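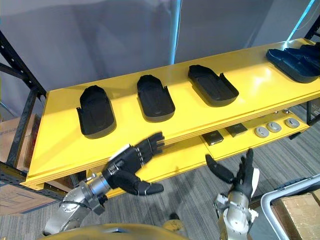

Vaughan Doolan has set up parts shelving for footwear lines since before Sorumico moved into its present building, and he has firm views on it. He spoke with us at the plant on Oct 21, 2019, between the first and second shift. The subject was presentation shelving, meaning the boards that hold trays and small parts within reach of an assembly position.

The shoe-shaped trays set the dimensions for everything else. "You start from the tray," Doolan said. "It has a toe and a heel, so it isn't symmetrical, and you can't treat it like a box." Trays in use are placed singly in a row on the upper board, with open space between neighbors. The reserve is kept as a stack at one end. Doolan wants at least 63 millimeters between trays, measured at the widest point.

"People push them together to fit one more on," he said. "Then you catch the side wall of the next tray when you pick one up, and it turns. A tray that sits crooked gets loaded crooked."

The stack has its own limit. Under the present work instruction it may hold up to 16 trays. The trays nest, and the walls begin to grip under load. Doolan would set the figure lower. He tried talcum powder on the walls during the Genero job and gave it up within a week. "It went everywhere except where you wanted it."

Small parts go on the lower tier. Square pads are laid flat with the marked face up, and the round discs follow in the same row. Doolan does not use bins for either. A bin hides the count and lets the discs rub against each other, and the customer on the Rai program rejects discs for surface scratches that most people would need a lamp to find.

The drawback is reach. The upper board covers part of the tier beneath it, and fittings stored toward the back are hard to see from a standing position. The first layout had both boards the same depth. "I had that wrong," Doolan said. "We went through 3 versions of the brackets before the lower one came out far enough." He still considers the back row a poor location for anything needed every cycle.

The boards are yellow, which was a plant decision. Doolan had asked for matte gray. He concedes that dark trays and pads show up well against yellow and that a missing part is noticed sooner. His objection is to the gloss. Under the overhead lights the surface throws a bright patch toward one end, and inspection of a silver disc in that patch is unreliable.

The uprights are black metal. Doolan specifies perforated stock where he can get it, as the tier height can then be changed without drilling. His tolerance for level is 5 millimeters over the full length of the board, checked with the trays in place. He does not accept a reading taken on a bare shelf.

Asked what he would change next, he named the edges. The boards are built up in layers, and he would like a strip over the front edge to keep the layers from catching on gloves. A sample from Groletti is due in November. If it holds, the same strip will go on the other stations.

"It's shelving," he said. "You set it, you check it, you write the number on the sheet."

Related items
Nesting trays: wall angle and release
Marking shelf positions without tape
Interview: lighting for small parts inspection
Bracket depth and reach at standing stations
Changeover notes from the Genero job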